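Teaching a mobile arm by remote control: bean bags, stage one

Most teleoperation guides start with the network setup. I am going to assume yours works, or that you have someone to shout at until it does. What follows is the part where you sit down with the leader arms in your hands and discover you have the reflexes of a sleepy cow.

The task is a dull one, on purpose. Drive to a bean bag, pick it up off a board, carry it to the other board, let go. Radek Sokol, who wrote the first version of this page, called it "moving potatoes," and I have not found a better name.
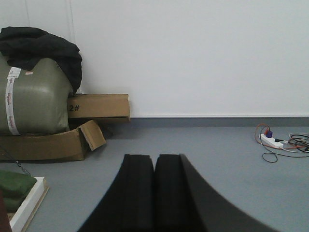
Before You Record

Warm up first. Three throwaway runs, nothing saved. Your first runs of the day are always terrible, and the robot will learn terrible just as happily as it learns anything else.

Pick your start pose and stick to it: fingers together, pointing ahead, base parked on open floor. Then look through the wrist view and ask what you'd run over. Power strips with their cables all over the floor are the classic. Plan a route that stays well clear, and drive that route even when you feel clever.

Name the session before you start. We use Murko for recording, and Murko will cheerfully save everything under "untitled" until the heat death of the universe.

The Approach

Line up the base before you touch the arm. Beginners park crooked, then try to fix it with the wrist, and you get a demonstration that looks like someone feeling for a light switch in a hotel.

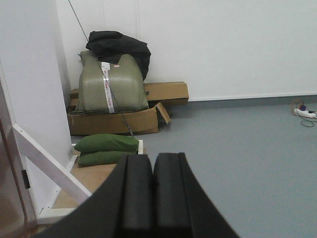
Height is where people lose the most runs. You're working through a flat picture with no depth in it, and your brain will insist you are closer than you are. When the bags are stacked, like the two green ones on the board, go for the top one and judge your distance by how much of the lower one you can still see. Come in slow, open late, close once. If you miss, back off a full hand's width and come in again. Don't nibble at it. A policy trained on nibbling will nibble forever, and you will have to stand there and watch. Keep an eye on the white bars of the frame too, as a finger caught on one of those ends the run and your good mood.

Leave the pauses out as well. If you stop for 20 seconds to scratch your nose, throw the run away. Leta, our trimming script, is supposed to catch these. Leta is an optimist.
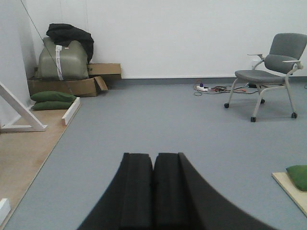
The Carry and the Drop

1. Lift straight up until the bag clears everything, then move the base. Doing both together looks very smooth right up until it doesn't.

2. Drive at one steady speed. Swing wide around furniture. An office chair has more feet than you remember, and they stick out.

3. Stop completely before lowering. Let the bag quit swinging.

4. Lower until the bag touches the board, open the fingers, and lift away. No tossing. Yes, it works when you do it.

5. Return to the start pose before ending the recording. Skip this and the robot will finish every job by staring at its own work.

How Many Is Enough

On our last round I recorded 202 runs and kept 93. The rest were nibbling, noses and one long argument with the Zevier base about which way was left. Keep the boring ones and delete anything you'd want to show a friend.

Stage two uses the Hubáček trays, and you should have clean stage one data before you open that page.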